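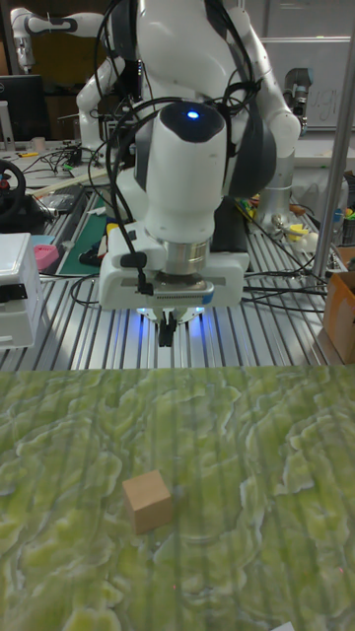

Grenholm first-quarter results: what do you make of them?

Started by ledgerline, April 2022

Grenholm put out its numbers this morning. Revenue for the quarter was 127 million euros and the operating margin fell by 2 points. They blame freight and the price of lead. Anyone here still holding?

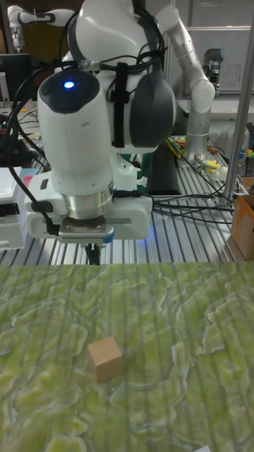 I bought in before the Novance deal, and I'm not sure I'd do it again at this price. The order book looks fine to me. The cash position doesn't.

ohmslaw_77 wrote:
Still holding. Margins are down for the whole sector. Tronbridge had the same trouble in March and the stock came back.

pkettle wrote:
I don't think Tronbridge is a fair comparison. They have long contracts that let them pass costs on to buyers. Grenholm sells mostly on short orders, so it eats the increase first and raises prices later.

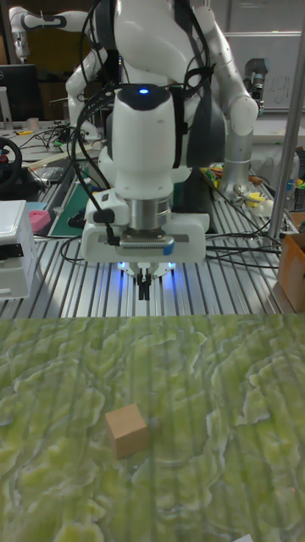
Also look at the customer list. Over 25 percent of sales go to Perić, and if Perić moves an order back a month the quarter looks bad whatever else they do.

ohmslaw_77 wrote:
Perić has been a customer for years and pays on time. I'd worry more if it were a new account.

ledgerline wrote:
Paying on time is one thing. They can still ask for a discount, and I think they did. Ilham Liem was asked about pricing on the call and moved on to the next topic pretty fast.

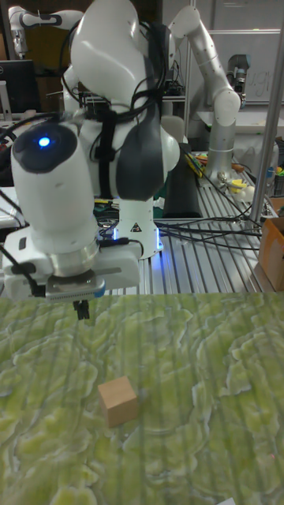
dunmore wrote:
Is the dividend still going ahead?

pkettle wrote:
It's in the report, near the back. The board is keeping it the same as last year, subject to the vote at the annual meeting.

ohmslaw_77 wrote:
Which they can afford. I still say the cash worry is overdone.

ledgerline wrote:
We'll disagree on that. I sold half after lunch and I'm keeping the rest until the next report.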